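Visiting a robotics open day with children – worth it if you know nothing about robots?

Posted by Tamsin_R

The Kollár lab at Mircombe is having another open day and I'm very tempted. I went to one in August at a different place and loved it, but half of it was a big screen showing a simulated gripper over a plain grey table, and my two wandered off before I'd worked out what I was looking at. Is the Mircombe one more hands-on? And can someone explain why they show the simulation at all when there are real arms in the building? Mine are 9 and 4.

Etornam Fiadzo

Go, go, go! I went last time and came home grinning. They let visitors steer the simulated gripper with a little hand controller, and it is far harder than it looks. You're looking from close behind the fingers, so left and right make sense straight away, but judging how far off the table is takes real practice. I put the fingers through the tabletop on my first go and the student running the stand just reset it and handed me the controller again. 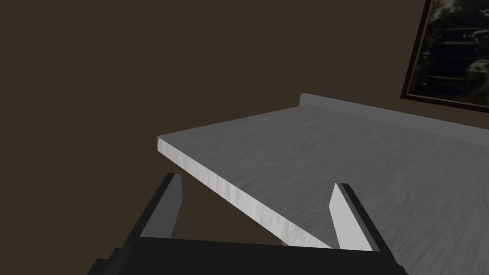 That's also the answer to your other bit. In the simulator you can get it wrong all afternoon and the only cost is pressing a key. The team told us they had run 859 attempts at one reaching task before trying it on the real arm, and then we all trooped next door to watch the real one. It was slower than I expected and completely gripping (sorry). Ask them to change the viewpoint for you if it isn't busy – the same reach feels like a different job from the side.

Your older one will be fine with the controller. The younger one may need a lap to sit on, as the bench is high.

gordie_b

never been to mircombe but the Stirard one was good, free parking. take snacks

Severin Ortner

I help out on the Flekasau stand, so I'm biased, but I agree with Etornam about nearly everything. One small correction: the simulation isn't only for practice. People also use it to compare two ways of controlling the gripper from exactly the same starting position, which is fiddly to do with real equipment. If your children get bored of steering, let them choose where the gripper should go and give you the orders. Families end up shouting "down a bit!" at each other and it's the best part of my day.

Come early if you can. The queue for the controllers builds up after lunch, and the talk in the main hall is aimed at adults – lovely talk, but I wouldn't try it with a four-year-old. Do ask the students questions, even ones you think are silly. They like being asked.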